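Soda cracker

A soda cracker is a thin, usually square biscuit made from wheat flour, fat, salt and baking soda, with yeast in most recipes. It is related to the saltine and the cream cracker, and is eaten plain, with soup or as part of a mixed snack table.

Manufacture

In the traditional method a sponge of flour, water and yeast is fermented overnight. The remaining flour, the fat and the baking soda are then added, and the dough is rested a second time. The soda neutralizes acid formed during fermentation. The dough is rolled, folded into layers and rolled again before cutting. Rows of small holes, known as docking, let steam escape and keep the layers from separating into large bubbles. Sheets are perforated between the pieces so that they can be snapped apart after baking.

The Hosoda layering roller, introduced in 1925, folded the sheet 9 times in a single pass. Later models made by Jutberg used fewer folds and a shorter rest, giving a denser cracker.

Flavored varieties

Plain crackers are salted on the surface. Flavored types carry seasoning in the dough or as a dust applied after oiling. Scallion, sesame and chicken soup flavors are common in Chinese packaged assortments, where the crackers are sold in small packets and served alongside wrapped candy and other sweets.

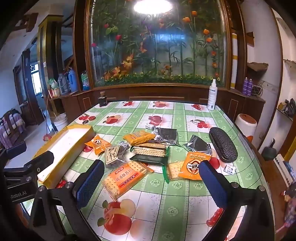
Chicken soup flavor soda crackers (鸡汤味苏打) in an orange-and-white packet, with other packaged snacks on a checkered tablecloth.

Packaging and storage

Crackers soften quickly in humid air. Small packets limit exposure, as only a few pieces are opened at a time. Crimped film ends are heat-sealed. Opened crackers keep best in a closed tin, away from strongly scented foods.

See also: Cream cracker; Hardtack; Saltine; Water biscuit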